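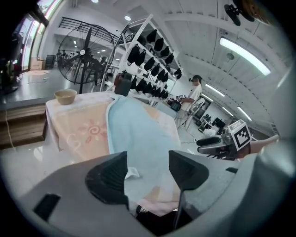

Part 3: Dressing the table

Okay, your Jarkodero table is up, the legs are locked, and now comes my favorite bit! Wipe the top down first and give it 30 minutes before any fabric goes on (I rushed this once and got a lovely musty smell for a week).

1. Shake out the cover sheet and lay it over the table, printed side up. Let it hang down over the front edge and both sides. If one side ends up longer, I wouldn't fuss.

2. Smooth it from the middle outward with flat hands. Creases feel so much bigger when you're lying on them.

3. Fold the towel lengthwise and lay it across the middle. Any bath towel works, but I like a thick one, 480 gsm or so.

4. Put your little bowl near a far corner, where an elbow won't find it, and keep the oil bottle shut until you're ready.

Note: The Mirkutar cover (part 284) fits this table too, but it's shorter at the front.

Caution: Keep hanging fabric well away from any fan, and route cables along the wall side so you don't trip while you're walking around the table.

Caution: Don't sit on the very end of the table, even just to tie a shoe. It can tip!

Washing the cover and towel is in Part 4.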